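Farquharson School and Office Supply
Writing and Drawing / Markers / Capped Markers

Torkus Capped Marker
Sold singly and in sets
Catalog section 6

The Torkus Capped Marker is a general-purpose coloring and writing marker intended for classrooms, libraries, activity rooms and shared offices. It is supplied by Farquharson to institutional customers and may be ordered in single colors or in mixed sets. The marker is suitable for paper, card, poster board and uncoated labels. It is not intended for whiteboards, fabric or skin.

Each marker has a colored barrel, so that the ink color can be recognized when the marker is lying on a desk with its cap on. The cap is translucent and carries no color of its own. Caps are interchangeable across the whole Torkus range, and a lost cap may be replaced from any other marker of the same series or from the spare cap bag listed at the end of this page.

Ink and line

The ink is water-based and has a low odor. On ordinary copy paper the line dries quickly enough for normal handling, although left-handed writers may wish to allow a few moments before resting the hand on fresh work. The tip is firm and rounded. It produces a medium line when held upright and a slightly wider one when held at a slant. Heavy pressure does not improve the line and will shorten the life of the tip.

Colors may be laid one over another once the first has dried. Light colors should be applied before dark ones. Lime green in particular will pick up blue or black ink if it is drawn through a line that is still wet, and the tip should then be cleaned by drawing on scrap paper until the color runs clear.

Colors most often reordered

Lime green and violet-blue are the two colors that schools reorder most frequently from this series. Both are available as single-color refill boxes. The violet-blue is deeper than the standard blue in the Stetero range, and customers who need to match existing charts or wall displays are advised to request a sample of each before placing a large order.
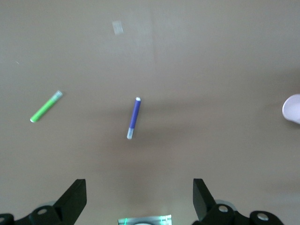 Orsolya Kovács wrote to us that the violet-blue reads well from the back of her classroom but that the green is better kept for underlining and shading. She would not use it for lettering on a poster, and she asked whether a darker green could be added to the series. Her pupils are also in the habit of leaving caps off at the end of a lesson, and she now has them close every marker before the worksheets are collected.

A darker green is planned for the September catalog. Customers who hold a standing order for mixed sets will continue to receive the present lime green unless they ask for the change in writing.

Use and storage

Replace the cap firmly after use. The cap should be pushed on until it stops - a cap that merely rests on the tip will not keep the ink from drying.

Markers should be stored lying flat. When they are kept upright in a cup or rack for long periods, the ink settles toward one end and the line may become pale or uneven. Laying the marker flat overnight will usually restore it.

Keep markers away from radiators and direct sun. Ink on a sealed tabletop can be removed with a damp cloth if it is wiped promptly. Unsealed wood, wallpaper and painted plaster may stain. Most washable clothing will come clean at the first wash in cool water, but this cannot be promised for wool or silk.

Not suitable for children under 3 years of age. Caps are small parts.

Ordering

Single color, refill box: available in all colors of the series
Mixed set: 6 markers, one of each standard color
Spare caps: supplied by the bag, one size
Bulk order: 1000 markers, single color or mixed, packed by room on request

Schools ordering for several classrooms may send one list with the room names, and each carton will be labeled accordingly. Vukoton storage trays, which hold the markers flat, are listed separately under Desk and Shelf.

Returns are accepted on unopened boxes. If a marker is dry when the box is first opened, please keep the box label and contact us; the whole box will be replaced and the remaining markers need not be sent back.

Questions about institutional orders may be addressed to Khải Lò, Customer Accounts, Farquharson School and Office Supply.

Page last revised 4 Jul 2020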